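Prundale Kitchen Skills Room: progress report to the Yoshida fund, 3 March 2021

We're thrilled with how the table-setting module is coming along! The tabletop kit is finally sorted, with an orange plate, a clear glass, a white plastic cup and even a toy carrot, and the colours are easy to tell apart at a glance.
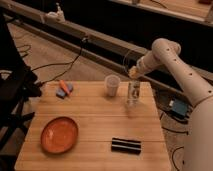

Spending to date is $1594, and 4 of the seven planned activities are written up. Vikanholm has offered us cupboard space as well, so everything can live in one place (a huge relief). We'd love to have all 16 activity cards printed by July, when the Skekport centre wants its own set.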